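Naretti tabletop arm kit - weekly safety check, with my comments

Checked by: Na-rae Wang
Unit no. 167, on loan for review, February

1. Base clamps tight. PASS
I gave all four a good tug and none of them budged. The Lorar arm we tried before this one never managed that!

2. Stop button. PASS
Pressed it 5 times at different speeds and it halted every time (the click is lovely and loud).

3. Gripper pads. PASS WITH NOTE
A little wear on the left one. Keyvan Bahrami has the spare set in his drawer, so I'll swap it before the next check.

4. Work surface and cables. NEEDS ATTENTION
The kit manual wants everything off the table except what the arm is handling, and I'm a bit fussy about this one - light plastic or tissue gets dragged along so easily.

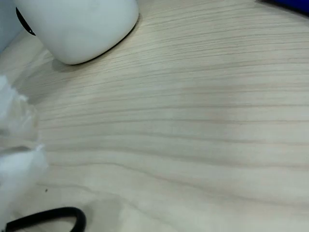

Item 4: open table to the right, black cable looping in at bottom left, crumpled white material along the left edge.

I'd like the cable clipped down and the crumpled stuff binned before anyone starts a run. Wipe the wood too, please, there's a tiny dark speck that may be a crumb.

5. Software limits. PASS
Reach and speed both match the sheet that came in the box. I did have to restart the app 3 times to get it to show me (grr), and I've written to Asska support about that.

Next check: Keyvan, same sheet, start with item 4.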